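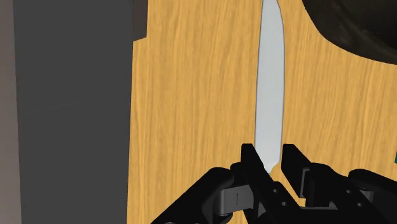 Cutting board, computer rendering.

Print this page | E-mail this page

Constituent Services Coordinator
Office of Council Member Jamila Bhuiyan, Poveck City Council

The office of Council Member Jamila Bhuiyan is hiring a constituent services coordinator. The position is full time, based at the district office on Sinden Street, and open until filled. We would like the new coordinator to start in June, before the city budget hearings.

The district covers the Ahonen neighborhood, the blocks north of the rail line, and the older part of downtown Poveck. Most of the people who contact us want help with a city department. They have a water bill that doesn't match the meter, a permit that has been sitting for months, a streetlight that was reported and never fixed. Last year the office opened 1349 cases. The coordinator keeps those cases moving and tells people where they stand.

This is a city position in the council member's office. It does not involve campaign work, and staff may not do campaign work on city time or with city equipment.

What the job involves

Answering the district office phone and greeting walk-in visitors.

Opening a case for each request, sending it to the right department, and following up until there is an answer. Sometimes the answer is no, and the coordinator has to explain that too.

Writing letters and e-mails for the council member's signature.

Going with the council member to neighborhood meetings, usually 2 evenings a month, and taking notes on what residents raise.

Preparing a monthly case summary for the chief of staff, Janaka Samarakoon. The summary is used when the council member questions department heads at budget time, so the categories have to be kept consistent.

Helping to set up public hearings held in the district. The next ones deal with the zoning changes along Sinden Street and with the proposed bus route cuts.

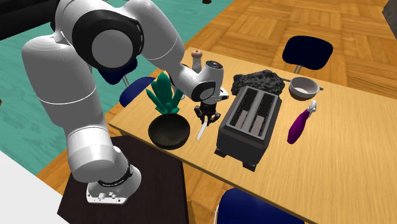
Robot arm over a wooden table, computer rendering.

What we are looking for

At least 2 years of work that involved dealing with the public. It doesn't have to be in government. Past coordinators have come from a library, a hospital billing office and a tenants' group.

Clear writing in English. You will be asked to draft a short letter as part of the interview.

Working ability in a second language spoken in the district is a plus. Bengali, Sinhala, Tamil and Spanish are the ones we are asked for most often.

You should be comfortable with spreadsheets and shared calendars. We will train you on the case system.

You must live in Poveck or be willing to move within six months of being hired. This is a city rule and the office can't waive it. A driver's license is helpful, but the district can be covered by bus and on foot.

A college degree is not required.

Hours and pay

The office is open from 8:30 a.m. to 5 p.m. Evening meetings normally end by 9 p.m., and time worked in the evening is taken back during the following two weeks. Pay starts at $25 an hour. The position comes with the standard city health plan, paid holidays and enrollment in the municipal retirement system after the probation period.

The coordinator serves at the pleasure of the council member. If the council member leaves office, the position ends with the term - applicants should understand that before they apply.

The office

You would work with three other people. Janaka Samarakoon runs the office and supervises the coordinator. Fathima Miah handles legislation and committee business and is at City Hall most days. Nuwan Amarasinghe manages the schedule and press calls. The district office is on the ground floor, with a step-free entrance from the parking lot on the Staltent Avenue side.

How to apply

Send a resume and a one-page letter to Fathima Miah at the district office, by mail or in person. Applications may also be dropped at the City Clerk's counter in an envelope marked "Bhuiyan - Coordinator." In the letter, tell us about a time you helped someone get an answer from a large organization, and how it came out. Please give the names of two references and say how they know you. We will not call them before speaking with you.

Applications are read as they arrive. First interviews last 45 minutes and are held at the district office. Evening interview times are available for people who can't get away from work. If you need an accommodation for any part of the process, tell Nuwan Amarasinghe when he calls to set a time.

The City of Poveck is an equal opportunity employer. Applicants are considered without regard to party registration.

Print this page | E-mail this page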